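Juleck two-finger gripper, second revision: retail shelf trial

The second revision of the Juleck gripper keeps the parallel jaw of the first and changes the pads, the wrist flange and the controller firmware. We ran it against the older Gurnora three-finger unit on the same arm, with soft packaging as the only load.

Rigid boxes tell you little about a gripper at this price. Refill pouches are harder. The film slides, the contents shift toward the bottom seal, and the center of mass moves after the grasp has closed.

Setup took 8 minutes per gripper. Both units accept the Sýkora wrist camera without an adapter. The Juleck controller logs jaw position and motor current at 100 Hz; the Gurnora reports position only, and slip has to be inferred from the video.

Over 562 picks the Juleck dropped fewer pouches and marked fewer seals. It was slower on every shelf height. Its jaw body is too wide for tightly packed rows, and Bongani Botha ended up writing a tilt-first routine to open a gap before closing.

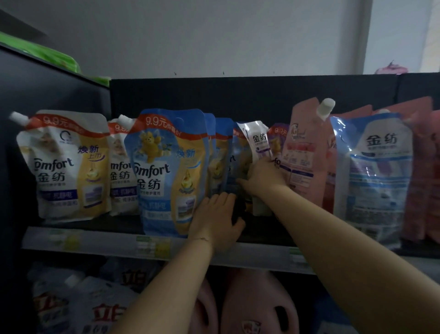

Brernana, 15 December 2020

Shelf stock for the manual reference runs was Comfort 金纺 softener in spouted pouches, several with red 9.9元 banners. One hand presses low on a pouch and the other grips packages near the top. Neither gripper can do this alone.

Pad life is rated at 2000 cycles. We did not reach it. Spare pads ship in pairs, and the screws are not captive.

Test log: Solange Bastos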